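Print this thread | E-mail this thread

Grippers and End Effectors > Wrist camera view: Bilis vs. Rinaldi in sim

tallgrass_ee
Trying to pick between the Bilis parallel gripper and the Rinaldi for a bench arm. I only have the sim models so far, both loaded in Trirna with the stock controller. Has anyone run the two with a wrist camera? I care more about what the camera can see between the fingers than about grip force.

mod3_kp
I ran both last November. The Rinaldi has the narrower palm, so you get more of the work area. The Bilis opens wider. I kept the Bilis.

sandbucket
Disagree with picking on palm width. You can move the camera mount. You can't fix a slow close, and the Bilis model took 11 steps to close where the Rinaldi took 4. Same controller gains on both.

mod3_kp
Same gains is the problem. The Bilis fingers are heavier in the model file, so they need their own gains. I raised them and the gap went away, mostly.

sandbucket
"Mostly" is doing some work there. What was it after?

mod3_kp
Don't have the log anymore. Close enough that I stopped looking at it.

tallgrass_ee
OK, I'll retune before I time anything. Second question, for wrist cameras on either one: how do you handle the approach to a big flat surface? My depth estimate jumps around when I get near one.

j_orrin22
What renderer? Surnetti gives me bad depth on anything with no texture. Stereo has nothing to match.

tallgrass_ee
Trirna's own. Here's one from the Bilis with the fingers open. 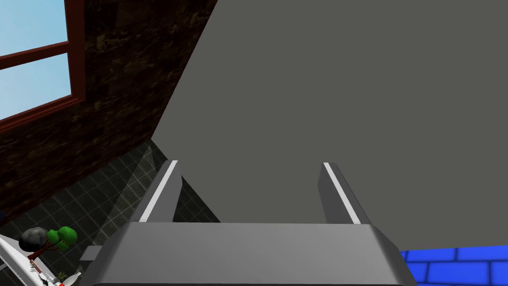

Bilis in sim, open, close to the gray surface. White stripes are on the inner finger edges.

j_orrin22
Yeah, that gray has nothing on it to match. The floor tiles and the brick would be fine. Put a noise texture on the gray and try again, or read depth straight from the simulator if you only want to compare grippers.

sandbucket
Also look how much of the bottom the palm takes up. I'd raise the mount before changing anything else.

mod3_kp
I'd leave it. You want the fingertips in view and they are. Mask out the palm and move on.

tallgrass_ee
Will try the texture first, then 2 mount heights. The stripes do make the tips easy to pick out, so I'd like to keep those.

Related threads
Rinaldi finger pads — which ones fit?
Trirna: separate gains per joint
Surnetti depth noise settings
Wrist mount or overhead camera for small parts

Contact us | Forum rules | Back to top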